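About Osorora

Osorora sells and services a two-arm table kit for packing small goods. We are based in Akville, in a former print shop on the Gerlach side of town, and we have been at the same address since we opened.

Our one product is the Wanis. It is a pair of robot arms on a framed table, with a gripper on each arm and a small camera at each wrist. Customers use it for light sorting and packing: snacks, sample bags, sewing notions, seed packets. It runs on ordinary wall power. The kit weighs 300 pounds with the table and ships on one pallet.

We build each table to order. The frame is black aluminum extrusion, and the top is butcher block because it is easy to sand and refinish. Customers who already have a bench can buy the arms and mounting brackets without the table. 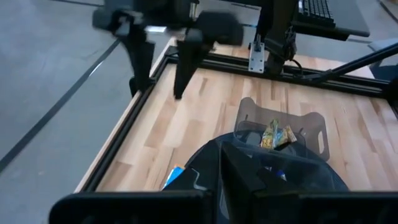 Before a sale we ask for a box of whatever you pack. We try it on our own table with both arms and send back a short report with the pick times and the misses. Shiny wrappers and half-filled bags take more setup than cartons, and the report will say so. The trial costs $770, and we take that off the price if you order.

Setup at your site takes two days. One day goes to mounting and leveling, the other to teaching the arms your trays and training your staff. Service calls are by phone first. If a part needs changing, we send it with printed steps, and most customers do the swap themselves with a hex key.

A spare set of gripper fingers is $56. We keep them in stock. The yearly service plan is $1,997 and covers parts, software updates and one visit.

We do not make machines for heavy loads, wet food or glass. If that is what you need, call anyway and we will tell you who to ask.

The shop is open weekdays, 8 to 4. We close for one week in August.

Comments (3)

packroom2: Had ours a year. Leveling the table took longer than the two of us expected but it has stayed put.

Dell_R: Can the arms be bought one at a time?

Osorora: Yes, but the trial report will be for two unless you ask.

We use cookies to remember your settings. By staying on this site you agree to their use. Accept | Settings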